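Clanitz booth, bench notebook
January 2021
Dish rack task, both arms. Right arm kept moving after left arm faulted.

Short version for anyone about to use the booth: do not run both arms on the Morska controller until the link check at the bottom of this entry has been done. Single arm at low speed is fine. Do not trust the green lights on the wrists to tell you an arm is stopped. They mean the unit has power and nothing else.

Setup was the usual one. Black wire rack in the back corner, bowls on the floor in front of it in whatever position they get put down, some on their sides. The task is to pick a bowl, bring it up and set it in the rack, with the second arm free to hold the rack if it shifts. Speed was at the normal setting. Same config file as the last good run, checked with a diff before starting, no changes.

First part of the session was uneventful. A couple of missed grasps on the patterned bowl, which is a known problem when the foot faces the gripper and the fingers slide off the curve. Left those alone, they are a grasp planning matter and belong in the other notebook.

The fault came with both arms working at the rack. Left arm went into position error on the wrist joint and dropped to hold, as it should. Right arm should have gone to hold with it. It did not. It finished the segment it was on, started the next one, and got as far as pushing against the rack before I hit the stop button. Time between the left arm fault and the button was 2 seconds by the log. The whole thing felt longer.

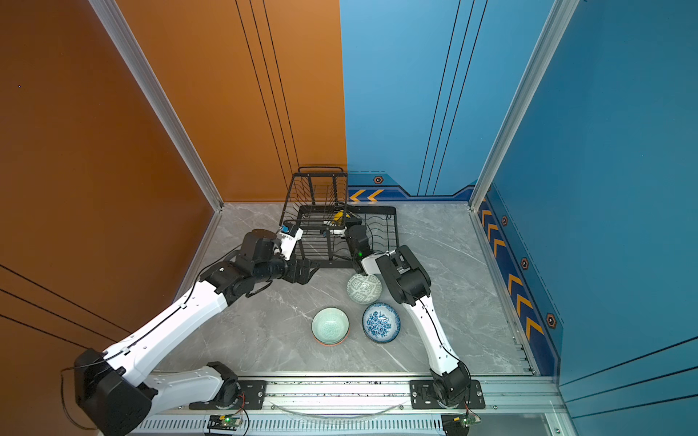
Both arms at the rack, bowls on the floor in front.

No one was inside the booth. No injury, nothing broken. The rack had moved a little toward the corner and I put it back on its tape marks afterward. Checked the wires of the lower shelf by hand for bends and found none. Checked the fingers on both grippers. Right gripper pads have a fresh scuff, cosmetic. Left gripper pads are due for replacement anyway.

What should happen, written down so we are all working from the same idea. Each arm sends a heartbeat to the controller. If either arm faults, or its heartbeat goes missing, the controller is supposed to send hold to both. The timeout for a missing heartbeat is set in the link file. I had it in my head as a short number. The file says 800 ms, which I think was put in back in June when we had the network dropouts and kept getting false stops. There is no note next to it. I should have left one if it was me, and it may have been me.

So 800 ms accounts for some of the delay but not all of it. In any case a position error is a reported fault, and it ought to go through right away without waiting on any timeout.

Pulled the log. It has 2,788 lines for the run. Most of it is joint state and not useful. The parts that matter, in order:

Left wrist joint current climbs, then position error is raised.
Left arm goes to hold.
Controller receives the fault and writes it to the log.
Controller prepares hold for the right arm.
No acknowledgment from the right arm.
Right arm heartbeat continues as normal the whole time.
Stop button.
Both arms report stopped.

The fourth and fifth items are the problem. The hold for the right arm was prepared and either never left the controller or was never read at the other end. The heartbeat was fine, so the timeout never came into it. As far as the controller knew, the right arm was healthy, and it did not try sending the hold a second time.

Ran it again with the right arm clear of the rack and a slow back and forth motion, raising a fake fault on the left from the console. Did this until I had seen it go wrong more than once. Out of the whole set, 6 tries ended with the right arm still moving. There is no pattern in when it happens that I can see. It happened near the start of a motion and in the middle of one. It did not happen with the arms swapped, meaning fake fault on the right and left arm moving, but I did fewer of those and would not lean on it.

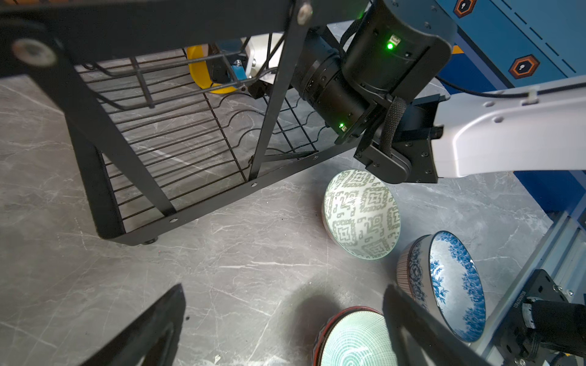
Wrist camera view over the rack and bowls. Green lights on the other arm.

About the lights. I looked at the right wrist when the left arm stopped, saw green on the right wrist, and lost a moment working out whether green was good. The housings show green when moving, green when holding and green with a fault on the other side. We have all gotten used to reading them as "okay," and they do not carry that meaning. The stop button works on both arms and worked this time. Go for the button first and look at things afterward.

Cause of the original left wrist error. Two candidates.

One is contact with the rack. The left gripper was reaching in between the wires and the rack model in the planner is older than the rack we have. It has the lower shelf as a flat plate. The real one has bent wire dividers that stick up, and a finger going in low can catch on them. Current climbing before the error fits with that.

The other is the cable. The run along the left arm was rerouted after the last gripper swap from Valdovinos, and at full wrist rotation there is less slack than I would like. Moved the wrist by hand with power off and felt it get stiff near the end of travel. That fits with the current climbing as well, so the log does not separate the two.

Took the cable loose and gave it more slack. Did not rerun the same motion, since that needs both arms and both arms are off limits for now. If the error comes back in single arm mode with the new slack, look at the rack.

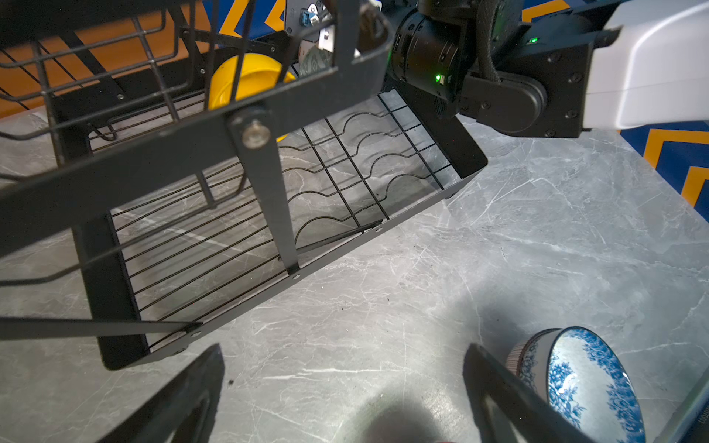

For the planner, the dividers need to go into the rack model. Measure from the real one, not from the drawing that came with it. The wavy rows only cover part of the lower tray and the rest is straight wire, so a single height for the whole shelf will either block grasps that are fine or let through ones that are not. The strut from the upper tier down to the front of the tray should go in too. It is missing from the model completely, and it is right where a wrist would pass on the way in.

I also want the clearance between the grippers raised when both are near the rack. At the moment the planner treats them as fine right up to touching, which assumes both are going where they were told. In a fault like this one the moving arm has nothing left to keep it off the stopped one.

Asked the people at Jostitz whether they have seen the hold go missing. They run the same controller version with a single arm, so they would not see it. They did say the outgoing queue drops its oldest message when it is full and does not write that to the log. If that is right it would explain everything above. The right arm was on the denser trajectory, so its queue would be the full one, and swapping the arms would make the fault harder to produce. Not confirmed. I have not seen it in the code myself.

Done so far:
Stop button tested from both sides of the booth, works.
Tag on the controller, two-arm mode locked out in the launch file.
Left arm cable slack increased, clips tightened.
Rack back on its marks, no bent wires found.
Log and config copied to the shared folder under the booth name.

Still to do:
Turn on queue logging and repeat the fake fault test with the right arm clear of everything.
Hold messages to go on their own channel, or be sent until acknowledged. Prefer the first.
If a hold is not acknowledged, the controller should cut drive power to that arm. It has the output for this and we never wired it.
Bring the heartbeat timeout back down from 800 ms and write the reason next to whatever value we settle on.
New rack model with dividers and strut.
Replace left gripper pads.

Link check before two-arm mode comes back: arms apart, slow motion on one, fake fault on the other, both ways around, with queue logging on. Every hold has to be acknowledged. A single miss means it stays locked out. Write the result under this entry and initial it.

Bowls are in the bin under the bench once the booth is cleared. The mint one has a rough spot on the foot, watch your fingers.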